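# Kapitel 5: Abschreibung, oder: Wie man in Würde an Wert verliert

Wer zum ersten Mal eine Bilanz liest, stößt früher oder später auf eine Zahl, für die niemand eine Rechnung geschrieben und die niemand überwiesen hat. Sie steht trotzdem da, sie mindert den Gewinn, und das Finanzamt nimmt sie unter gewissen Bedingungen sogar ernst. Diese Zahl ist die Abschreibung, und ihr ist dieses Kapitel gewidmet.

Bisher haben wir so getan, als kaufe ein Unternehmen Dinge, um sie gleich wieder loszuwerden. Schrauben kommen herein, Schrauben gehen hinaus, dazwischen liegt eine Marge. Für den Warenverkehr aus Kapitel 4 genügte das. Die meisten Betriebe besitzen aber auch Gegenstände, die sie behalten wollen: Regale, Lieferwagen, Werkbänke, Rechner und in einem uns bekannten Fall eine Popcornmaschine, die laut Inventarverzeichnis der Kundenbindung dient. All das gehört zum Anlagevermögen, und ein großer Teil davon verliert mit der Zeit an Wert, ob man hinsieht oder nicht.
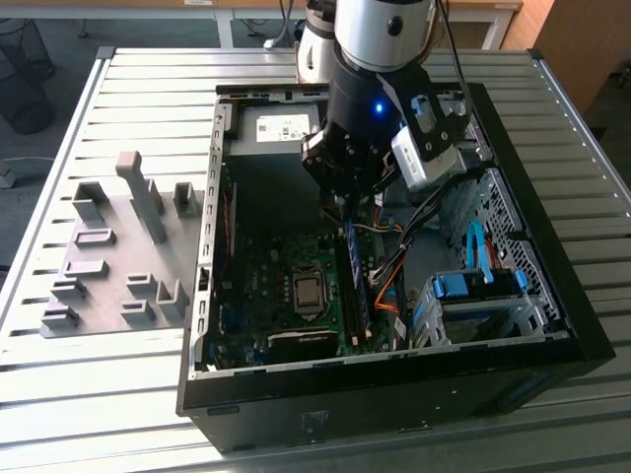 Seite 61

## 5.1 Aufwand und Auszahlung sind zweierlei

Beginnen wir mit der Firma Evitell, einem kleinen Übersetzungsbüro, das uns durch das ganze Kapitel begleiten wird, obwohl es davon nichts hat. Evitell kauft im Januar einen Rechner für 2.058 Euro netto und bezahlt ihn sofort. Der Inhaber, Arnel Lacson, ist ein ordentlicher Mensch und möchte den ganzen Betrag noch am selben Tag als Aufwand verbuchen. Das Geld, so sein Argument, sei schließlich weg.

Weg ist es in der Tat. Nur hat Evitell dafür etwas bekommen, das am Tag nach dem Kauf noch immer im Büro steht und übersetzen hilft. Die Auszahlung ist erfolgt, der Aufwand dagegen hat kaum begonnen. Wer beides gleichsetzt, zeigt im Kaufjahr ein zu schlechtes Ergebnis und in den Folgejahren ein zu gutes. Unternehmer, die beides hintereinander erleben, halten sich im ersten Jahr für Versager und im zweiten für Genies.

Die Abschreibung verteilt deshalb die Anschaffungskosten auf die Jahre, in denen der Gegenstand voraussichtlich genutzt wird. Das Wort »voraussichtlich« verdient eine kleine Pause. Es bedeutet, dass ein wesentlicher Teil der Buchführung, dieser angeblich so exakten Disziplin, auf einer Schätzung beruht. Man schätzt allerdings nach Regeln, und am Ende steht eine Zahl mit zwei Nachkommastellen — das beruhigt.

## 5.2 Die lineare Methode

Bei der linearen Abschreibung teilt man die Anschaffungskosten durch die Nutzungsdauer in Jahren. Evitell rechnet mit drei Jahren:

| Jahr | Buchwert am Anfang | Abschreibung | Buchwert am Ende |
|---|---|---|---|
| 1 | 2.058 € | 686 € | 1.372 € |
| 2 | 1.372 € | 686 € | 686 € |
| 3 | 686 € | 686 € | 0 € |

Viele Betriebe lassen am Ende einen Erinnerungswert von einem Euro stehen, solange der Gegenstand noch genutzt wird. In diesem Fall beträgt die letzte Rate 685 Euro. Der Euro hat keinen tieferen wirtschaftlichen Sinn. Er sagt lediglich: Das Ding ist noch da, bitte nicht vergessen.

Der *Buchwert* ist, wie der Name verrät, der Wert in den Büchern. Was jemand auf dem Gebrauchtmarkt für den Rechner zahlen würde, steht auf einem anderen Blatt, und auf diesem Blatt steht meistens weniger. Verwechseln Sie die beiden Größen bitte weder in der Klausur noch beim Verkauf.

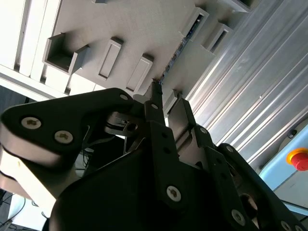

Foto: Analyn Dagdag

## 5.3 Was zu den Anschaffungskosten zählt

Die Verlagsauslieferung Henon bestellt ein Regalsystem. Auf der Rechnung stehen der Kaufpreis, die Fracht, die Montage und ein Rabatt, den der Einkäufer für sein persönliches Verdienst hält. In die Anschaffungskosten gehören der Nettopreis abzüglich des Rabatts sowie alle einzeln zurechenbaren Ausgaben, die nötig sind, um das Regal betriebsbereit zu machen, also auch Fracht und Montage. Die Umsatzsteuer bleibt draußen, sofern der Betrieb sie als Vorsteuer abziehen darf.

Nicht dazu gehören die Zinsen für den Kredit, mit dem Henon das Regal bezahlt, und auch nicht das Mittagessen, bei dem man sich auf den Rabatt geeinigt hat. Über das Mittagessen wird in der Praxis erstaunlich lange gestritten. Wir kommen in Kapitel 12 darauf zurück, wo es um Bewirtungskosten und andere Glaubensfragen geht.

## 5.4 Grund und Boden und andere Unverwüstliche

Nicht alles, was lange im Betrieb bleibt, wird planmäßig abgeschrieben. Ein Grundstück nutzt sich in der Regel nicht ab, jedenfalls nicht in Zeiträumen, für die Buchhalter zuständig sind. Das Gebäude darauf schon. Wer beides in einem Vertrag kauft, muss den Preis also aufteilen, und damit beginnt für gewöhnlich ein längerer Briefwechsel.

Die Kellerei Sodada etwa hat Haus und Hof zu einem Gesamtpreis erworben und den Wert des Bodens zunächst übersehen. Sie schrieb mit großem Eifer auch den Acker ab. Die Korrektur finden Sie in Aufgabe 5.5, samt dem Schreiben des Steuerberaters, dessen Ton wir gemildert haben.

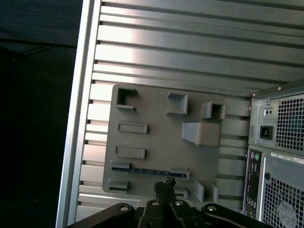
**Was geschieht, wenn ein Gegenstand erst im Oktober angeschafft wird?**

Abgeschrieben wird im ersten Jahr nur zeitanteilig, wobei der Monat der Anschaffung voll mitzählt. Bei Evitell wären das drei von 12 Monaten, also 171,50 Euro. Es folgen zwei volle Jahre mit je 686 Euro, und im vierten Jahr werden die restlichen 514,50 Euro abgeschrieben.

Lacson hat übrigens gefragt, ob er den Rechner wenigstens dann auf einen Schlag abschreiben dürfe, wenn ihm jemand Kaffee hineingießt. Diese Frage führt uns zur außerplanmäßigen Abschreibung, mit der sich der folgende Abschnitt befasst.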